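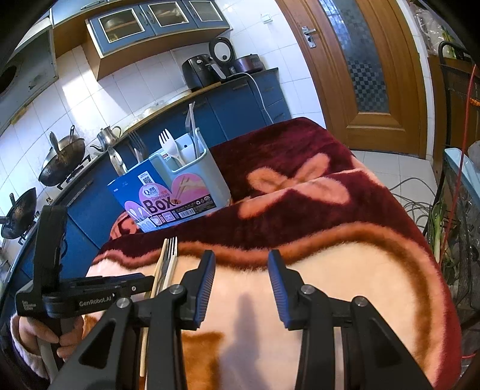 16. September
Eintrag aus der Färbewerkstatt
Drucken | Per E-Mail versenden
Lesezeit: 2 Minuten

Der Waschversuch mit dem Krapp aus der Lieferung von Bilyk ist so weit durch, dass ich die Werte festhalten kann. Offen war seit Juli, ob der Ansatz mit 2 % Weinstein im Beizbad auf Wolle dunkel genug wird, ohne ins Braune zu kippen. Als Zielton nehme ich weiter das tiefe Rotbraun der Plüschdecke vom Küchentisch, also den Grund hinter der lachsorangen Blume. Der cremefarbene Teil vorn dient als Vergleich für das ungefärbte Garn, und dafür taugt er, solange man nicht im Schatten schaut.

Ansatz wie gehabt: 400 g Wollgarn, Strangware von Jiletti, über Nacht eingeweicht. Gebeizt mit Alaun und Weinstein, langsam hochgeheizt, eine Stunde gehalten, im Bad abkühlen lassen. Krapp 340 g, grob gemahlen, im Beutel. Der Beutel war wieder zu klein, das Pulver ist unten verklumpt und in der Mitte trocken geblieben. Beim nächsten Mal zwei Beutel nehmen oder gleich lose ansetzen und hinterher ausschütteln.

Temperatur: Ich habe das Farbbad bei 61 Grad gehalten. Der Regler am Vellent-Kocher schwingt am Anfang stark über, deshalb erst einstellen, wenn das Bad schon warm ist, sonst hat man nach kurzer Zeit die Brauntöne drin. Genau das war vermutlich der Fehler bei der Juli-Partie. Die Stränge von damals hängen noch im Flur, im direkten Vergleich wirken sie stumpf und leicht gelblich.

Ergebnis nach dem Spülen: sattes Rot, deutlich wärmer als der Zielton. Nach einem kurzen Nachbad mit wenig Eisen ist es dunkler geworden und liegt jetzt näher dran. Ganz getroffen ist es nicht, die Vorlage hat mehr Blau. Mit Krapp allein kommt man da wohl nicht hin. Denkbar wäre eine Überfärbung mit Cochenille im schwachen Bad, dafür brauche ich aber erst einen Probestrang und keine volle Partie.

Eisen bitte nur noch im emaillierten Topf mit dem Deckelbruch verwenden. Der große Topf ist sauber und soll es bleiben. Wer Eisen drin hatte, merkt das drei Bäder später noch an jedem Gelb.

Waschechtheit: Ein Strang mit neutralem Mittel von Alance handwarm gewaschen, zusammen mit einem weißen Baumwollstreifen. Der Streifen ist beim ersten Durchgang rosa angelaufen, beim zweiten nur noch am Rand, beim dritten gar nicht mehr. Für Strickgarn reicht mir das - für alles, was mit Hellem zusammen gewaschen wird, noch nicht. Reibprobe trocken in Ordnung, nass schwach abfärbend.

Lichtprobe läuft. Karte liegt am Südfenster, eine Hälfte abgedeckt. Bitte nicht umdrehen und nichts davorstellen.

Das Restbad ist noch kräftig und steht im Eimer mit blauem Deckel. Ich will darin die Reste der hellen Mischung durchziehen, Lachs oder ein blasses Orange müsste noch drin sein. Bis dahin kühl stellen, riecht jetzt schon leicht.

Noch zu erledigen:
- Alaun nachbestellen, der Rest reicht für eine Partie
- pH vom Leitungswasser neu messen, Streifen liegen in der Schublade unter der Waage
- Etiketten der Juli-Stränge nachtragen, zwei sind ohne Angabe zur Beize
- Probestrang für Cochenille wickeln und einweichen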